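Review: the Erkero hand-held gripper kit in a student robotics club

Equipment Review Series, Tiongson College Robotics Club

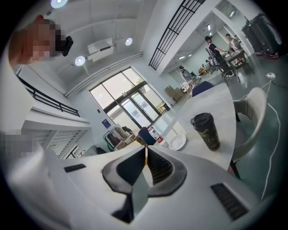 The club acquired two Erkero kits last November, at a price of 868 each including delivery, after a year of working with grippers that members had printed and assembled themselves. The purpose was to give the second-year project group a dependable way of recording everyday handling tasks by hand, so that the recordings could later be used to train the club's own small arm. This review covers two terms of regular use by students aged 16 to 19. It is intended for staff at other colleges who are considering a similar purchase.

What is supplied

Each kit arrives in a single carton and contains the gripper itself, a charging lead, a spare pair of fingers, a set of replacement pads and a printed guide. The desktop software, which is called Warneo, is downloaded separately and requires a free account. The guide is short and clear on assembly. It is less helpful on calibration, where the diagrams refer to an earlier version of the software and the menu names no longer match. Staff should allow a full session for the first set-up and should carry it out before students are present.

Handling and comfort

The grip suits most adult hands. Several of our younger members found the trigger a long reach, and the manufacturer does not offer a smaller size. The weight is acceptable for short tasks. After a run of longer ones the wrist begins to tire, and the club now asks students to change over every 19 recordings. This has worked well and has the further benefit that no single person's habits fill the whole set.

The jaws close smoothly and hold light household items with little effort. Cups, bottles, folded cloth and cutlery present few difficulties. Thin, flat items such as plates are harder to lift from a smooth table, and students had to learn to tilt the tool and bring one finger under the rim. The same fault was present in our home-made grippers, so it may be unfair to count it heavily against this one.

Recording and software

Warneo is the weaker part of the package. Recording starts and stops reliably, and files are named in a sensible order. Reviewing them is slow. There is no means of marking several recordings for removal at once, and each deletion must be confirmed twice. The project group made 2924 recordings during the two terms and discarded a good number of them -- mostly the early ones, in which the students moved too quickly or began before the tool was ready. Clearing these out occupied three lunchtimes.

Export is better. The files opened without trouble in the group's own scripts, and the accompanying notes on the file layout were accurate. An update issued in the spring repaired a fault that had caused the clock to drift during long sessions. It also reset our saved preferences, and there was no warning of this on the download page.

Durability

One set of pads has been replaced on each gripper. A finger on the second unit cracked after a fall on to a hard floor and was exchanged for the spare in a few minutes with the supplied key. Further spares were ordered from Kikeck, the supplier, and arrived within the week. The outer body marks easily but wipes clean. Battery life has shortened slightly, and a full charge still lasts a two-hour meeting.

Value to students

The kit has changed how the group divides its time. Previously much of each meeting went on repairs, and those members with less interest in mechanical work had little to do. Most now take a turn at recording in their first month, and the discussion has moved to questions of method: how to vary the starting position of an object, how slowly to approach it, when a failed attempt is worth keeping. Two of the strongest coursework projects this year came from those discussions. Students who wish to learn mechanical design will need other work alongside, as there is little in the Erkero that can be altered without affecting the guarantee.

Recommendation

The committee rates the hardware as good and the software as fair. Clubs with a budget for one unit only should still consider it, provided that a further 150 is set aside for pads, fingers and a second charging lead. Clubs whose members are mainly under 14 should ask to try the trigger before ordering. The club intends to keep both units in use next year and will buy a third if the deletion menu is improved.

Reviewed August 2026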